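Ingvild Dahlgren has spent most of the winter pushing plastic blocks across a board. She works for Mordale, where she runs the bench that gathers examples for Pleltuvex, a system meant to learn to move objects from spoken or written instructions. I went to see her at the end of a morning's recording.

The first thing I asked was why anyone would push a block when an arm could pick it up. "Pushing is harder than it looks," she said. "If you pick something up, you've got it. If you push it, it turns, it slides off to one side, it bumps into the next one. You have to keep correcting, and the correcting is what we want to record."

A person steers the arm for every example. They are given a short instruction, such as moving the star next to the cylinder, and they carry it out at their own pace. Each example is saved along with the wording. A new operator spends 7 days practising before any of their work is kept.

"People come in thinking they need to be neat," Dahlgren said. "They'll stop and start again because they nudged the wrong block. I tell them to leave it and put it right. If the system only ever sees tidy runs, it has no idea what to do when it makes a mess."

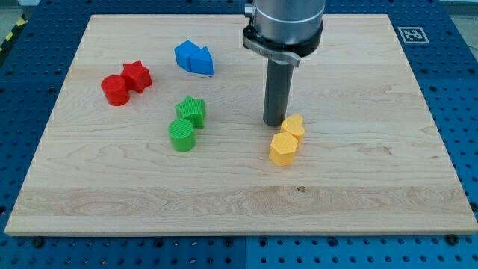 The target for the current round is 500 examples for each family of instructions. Sorting by colour was finished first, with 738 kept, well over what was asked for. Instructions about shape are behind, at 400.

I asked what was holding them up. "The wording, mostly," she said. "Somebody writes 'put the blocks in a line' and one operator makes it run left to right and another makes it run away from them. Both are fine. But then you get 'tidy up the corner' and you have to decide whether that means anything at all."

Those decisions used to be made at the bench. Now they go into a shared list in Fluteo, the labelling tool the team uses, and doubtful examples are held back until two people have looked at them. Dahlgren said it had slowed things down for a fortnight and then saved a good deal of arguing.

She did the steering herself for the first few weeks and still takes a turn most days. "You notice things. My wrist gets tired and my pushes get shorter. That goes into the data as well, so we swap over before it gets bad."

The next round is due to start in April, with instructions that change halfway through an example. The operator will be heading for one block and be told to go for another. She has tried a few already and finds them annoying to do. "You've just got it lined up," she said, "and then you have to leave it and go round the other side."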